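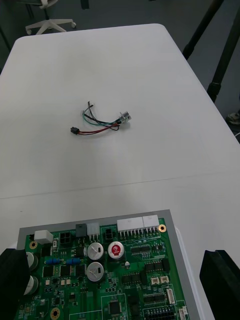 Workshop tips from the Vesham robot club: cables and boards

Lay the harness flat on a clear table before the arm starts. Wires that are looped together are difficult to grip, so open the loops a little with your fingers.

Look at both ends. In our project one end has a small black plug and the other a translucent white housing. Teach the gripper to take the housing and never the wires.

Keep the board in its metal tray. Go slowly near the tall capacitors.

For the Zaltier competition each team must make 3 good insertions. We practised 100 in February, and the slow ones were the best.

Write the result in the club book before you switch off the arm.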